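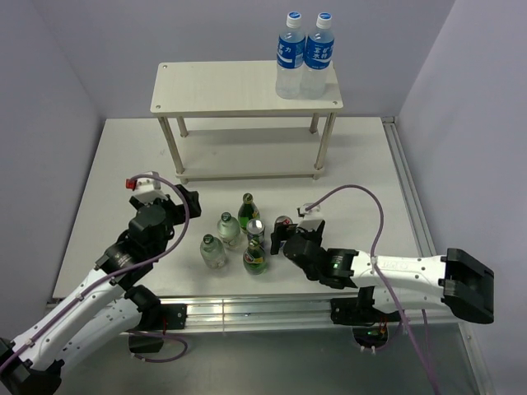 Young-sook Kwon asked at the last review meeting whether the mooring lines would be ready before the tidal turbine itself, and whether the grant could be drawn down if they were not. The answer to the first part is yes. The second part is dealt with under Spending.

Flosbridge tidal stream project
Progress report to the Prosthorpe Energy Fund
2024-08-01

Where we are

The project is to moor one floating tidal turbine in the channel off Flosbridge, run it for 11 months and then take it out again. The turbine is rated at 50 kW. It hangs beneath a steel float held by four mooring lines, two facing the flood and two facing the ebb. Batix is building the float and the turbine. Trujillo is responsible for the moorings, the seabed cable and the marine work.

Since our last report the seabed survey has been finished, the anchor positions have been agreed and the float has passed its weld inspection. The turbine blades are late. The cable route has been changed at the shore end.

Seabed survey

The survey boat covered the whole of the lease area and the cable corridor. Most of the site is coarse gravel over rock, as the older charts suggested. There is a patch of large boulders in the south-west corner that the charts did not show, and the first position for anchor C sat on top of it. Anchor C has been moved 50 metres to the north. Trujillo has rerun the mooring calculations for the new layout and the loads stay within the limits set in the design report. The line to anchor C is now slightly longer than the other three and has been reordered.

Current meters were left on the seabed through a full spring and neap cycle. One of them stopped recording part of the way through, so for that position we have used the neighbouring meter and the tidal model. The peak flow on the ebb was a little lower than we used in the application. The flood was as expected. We will send revised yield figures once Batix has checked them against the turbine's power curve.

Float and turbine

All the main welds on the float have been inspected. Two needed grinding back and doing again, both where the crossbeam meets the port hull. They passed on the second inspection. Painting has begun and the float should leave the shed before the end of August.

The gearbox and generator have been run together on the test bench at part load. Oil temperature was steady throughout. The full load run has been put back until the new coupling is fitted, as the first one was machined to the wrong drawing. The supplier has accepted the cost of replacing it.

The blades are 8 weeks behind the programme. The first blade came out of the mould with dry areas near the root and was rejected. Batix has changed the order in which the layers are put down and has made a short test section by the new method, which was cut open and found to be sound. The three working blades and one spare will be made this way. We do not expect to recover the lost time, but the blades are not needed until the float is on the quay, so the effect on the launch should be smaller than the delay itself.

Cable and shore works

The seabed cable was to come ashore beside the old slipway. The harbour office has asked us to keep clear of it because repairs to the slipway wall are planned. The new landing point is on the east side of the breakwater. It adds a short length of trench on land and removes one road crossing. The landowner has agreed in writing. The change to the marine licence has been sent in and we are waiting for a reply.

The substation cabinet is in place on its concrete base. The grid connection has been booked with the network operator.

Environmental monitoring

Bird and seal counts from the headland have carried on every month. The two underwater sound recorders have been recovered, serviced and put back. The baseline noise report is in draft and will be sent separately.

We still have to settle with the fishing association how the exclusion area is to be marked. They want lit buoys at all corners. Our licence asks for them on the seaward side only. We are inclined to fit them all round, and have priced the extra buoys.

Spending

Spending is below forecast, mainly because the second payment to Batix falls due on delivery of the blades. The moorings do not depend on the turbine and can be bought and installed first. Under clause 8 of the grant agreement, equipment can be claimed for once it has been delivered and inspected, so the mooring claim can go ahead without the blades. We propose to submit it with the next quarterly return.

The survey cost £2000 more than planned, for the extra boat time over the boulder patch. This has been met from contingency.

Next period

Paint and move the float to the quay
Fit the new coupling and complete the full load run
Mould the first of the replacement blades
Receive the mooring lines and inspect them
Obtain the licence change for the new landing point
Send the revised yield figures and the baseline noise report

Decision needed from the Fund: approval to pay for the additional lit buoys from contingency. Trujillo needs to place the order by the end of August for the buoys to go out with the anchors.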